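Home | Forums | Robotics | Search | Log in
Print this thread | E-mail this thread

Filed under: Manipulation, Training data

Is 1,000 plate demos enough?

gearlash
Pamar's sales page says 1,000 examples and the policy will pick up any dish. We're at 367 with one plate and I don't buy it. Every wrist view I open looks like the next one. Green plate, gray behind it, finger at the left side just inside the rim.
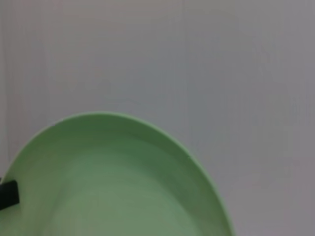
Photo: gearlash / Ploltura bench

oltlow_dan
What would you expect it to learn from that? Half the view is blank wall. Swap the plate and I bet it falls over.

tinsnip
Disagree. A plain background is fine for a first pass. We trained on 56 good ones in December and got a usable grasp. Your problem is variety in the approach, not the wall.

oltlow_dan
Usable on the same plate in the same spot, I assume?

tinsnip
Same plate, 5 spots. Never claimed more.

gearlash
So that's a no on "any dish." I'll stop at 367, hold out a few plates it hasn't seen and test before recording more. If Peng wants the full 1,000 after that, Peng can drive the arm.

Reply | Next thread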